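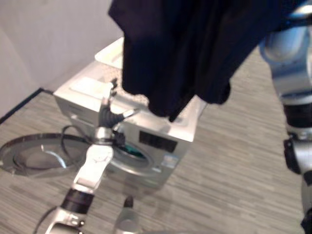

# Chapter 3: Comparing Grippers on Soft Loads

Rigid parts are easy to compare grippers on. A steel block has the same width every time you pick it up, and if two grippers are given the same block in the same place, any difference in the result belongs to the gripper or its controller. Cloth gives you none of that. A garment has no fixed width, its centre of mass moves while it is being lifted, and the part you are holding may have little to do with where the rest of it ends up.

This chapter uses laundry as its test load. Front-loading washing machines make a good station because they combine several problems in one place: a round opening low to the floor, a glass door that swings out into the space the arms want to use, and a flat top where garments get set down or dragged across. A two-armed robot working there has to keep one hand near the drum while the other deals with fabric hanging well above it. The hem of a heavy garment will often settle on top of the machine while the upper part is still held, and from then on the arm is pulling against friction as well as weight.

## 3.1 What you will compare

The worked data come from the Trulterside trials, in which 2 end effectors were run on the same pair of arms:

- the Utura, a hand with several slim fingers that can be spread or closed separately
- the Morais, a parallel gripper with two wide padded jaws

Both were driven by the Tonduvard controller with the same speed limits. The trials logged 1322 grasp attempts. Of these, 166 were set aside before analysis, mostly for camera faults or for garments placed outside the marked start area. You will work with the remaining 1156.

Before reading the results, write down which gripper you expect to do better on thin fabric and which on thick. Keep the note. You will need it for Exercise 3.4.

## 3.2 What counts as a grasp

Students often begin by scoring each attempt as a success or a failure. This hides too much. A gripper can close on a garment, lift it clear and then lose it at the drum rim - and another can miss twice, catch a sleeve on the third try and finish the load. For this chapter an attempt is split into stages:

1. Contact: at least one finger or jaw touches the fabric.
2. Closure: fabric is held between opposing surfaces.
3. Lift: the held point rises to the set height.
4. Transfer: the held point reaches the target.
5. Release: the fabric leaves the gripper without being pulled back out.

Release is the stage most often left out of published comparisons. Slim fingers can snag in a fold as they open, and padded jaws tend to cling to damp cotton. Score it every time.

## 3.3 Where the camera sits

A head-mounted camera sees both arms and most of the machine, but a hanging garment can hide whatever is behind it. Dark fabric is a further difficulty, as folds of the same colour give a depth estimate very little to work with. Wrist cameras see the fingertips well until closure and then see mainly cloth.

The trials recorded both views. When the two disagree about the stage reached, use the wrist view for contact and closure and the head view for everything after that. Record the disagreement in the last column of your log sheet.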